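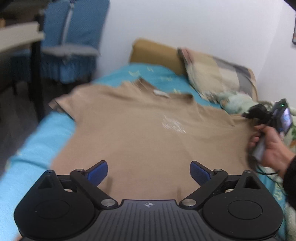

Fig. 1. T-shirt folding, view from the left gripper. Shirt laid flat, right sleeve held.

Project report: collecting folding demos by hand (group Drolach)

Goal. Get enough two-handed folding examples to train a small policy, no robot needed until the test stage. Two hand-held grippers, one camera view saved per gripper, plus finger opening.

Setup. One bed in a shared apartment, one in the dorm. We wanted beds and not lab tables, the lab table set from Kistska (last year's group) all looks the same and their model fell apart on any other background. Sheets changed between sessions. Clothes were T-shirts, two towels, one hoodie that we gave up on.

Procedure. Spread garment flat, neckline away from you. Start recording on both. Sleeves in, then sides, then hem up to collar. Let go, back off, stop. If a grip slips, keep going and tag it "slip". Don't restart, we want recoveries in there too.

Data. 3267 clips recorded over 24 sessions. After filtering, 1641 left. Most of what we threw out was bad sync between left and right, the clocks drift and we didnt notice until session 9. Rest was tracking loss, mainly when a gripper came in low over a plain sheet. Patterned sheets did better. Filter script is Ogura, see appendix B.

Labels. 3 tags only: clean, slip, fail. Tried a finer scheme first (which sleeve, which fold) but two of us disagreed on the same clips so it got dropped.

Training. Baseline is Fleltix with default settings, both views in. Sleeves come out OK. Last fold is weak, policy closes the fingers too early and grabs one layer. We think the fingers hide the hem in a lot of clips right when it matters. Not tested yet.

Problems
- thin fabric, two layers picked up at once
- batteries, one session lost completely on a Saturday
- everyone in the group is right handed, so the order of the sleeves is alway the same

To do before the November demo: re-record the last fold with the wrists tilted more, add left-first clips, redo the sync check on sessions 1 to 8.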